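Bestville's Prollis Brings Its Steel Plate Dinners to Destisville

21 August 2019
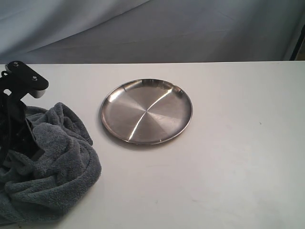
I've been cooking for strangers in Bestville for six years now, and this September I'm finally doing it in Destisville too. Prollis, my little supper club, is opening a second dining room on the ground floor of the old Jia building, and I'm so happy about it that I've been telling people at the gas station. If you've never been to a Prollis dinner, it's simple. You sit down at a long table with people you may or may not know, and food keeps coming until you wave me off. Everything goes onto a round, shallow stainless-steel plate with a narrow raised rim, the kind I grew up eating from, and the rim matters more than you'd think once the lentils start heading for the edge. There's no menu to pick from and you don't need to dress up.

The Destisville room seats 86 people, a lot more than I'm used to. In Bestville we squeeze in far fewer, elbows touching, and I've had to turn folks away most weekends (sorry again to the birthday group in the spring – I still feel bad). When the Jia building came up for rent I drove over on a Monday morning, walked around the kitchen twice and called my sister from the parking lot. It has a proper walk-in cooler! It also has a back door wide enough for a rice delivery, and if you've ever carried sacks up the steps we have in Bestville you'll know why I got a bit emotional.

We'll be open 4 nights a week to begin with, Wednesday through Saturday, with one seating each night. Doors open at half past five and dinner starts at six. Please do try to be on time, as the flatbreads go out first and they're at their best straight off the griddle. The first month is all home cooking, the stuff people in Bestville ask me for over and over: yellow lentils with burnt garlic, potatoes with mustard seed, a slow chicken curry, pickled carrots, and a rice pudding that I refuse to make any less sweet. Vegetarians can eat nearly everything and vegans can eat most of it. If you have a nut allergy, tell us when you book and we'll set you up with your own serving dishes.

Some 517 people have already put their names on the list for opening month, so a few of the Saturdays are going quickly. Wednesdays and Thursdays have lots of room, and between you and me those are the nights I'd pick. It's quieter, I get to come out and talk, and seconds turn into thirds. Big families are very welcome – kids get smaller portions at half price and can have the potatoes plain if that's how the evening is going.

Bestville regulars, please don't worry. The original Prollis is staying right where it is, with the same hours and the same wobbly front step. My kitchen crew there has been running things on my days off for ages and the curry is every bit as good, maybe better. I'll be going back and forth between the two for the whole fall.

Bookings for Destisville are open now on the Prollis website or by phone in the afternoons, and walk-ins can wait at the side counter for any seats that come free. Reporters and food writers who'd like to come and eat before we open can call the Bestville kitchen and ask for the owner. If I don't pick up, I'm probably rolling dough, so leave a message and I'll call you back that evening.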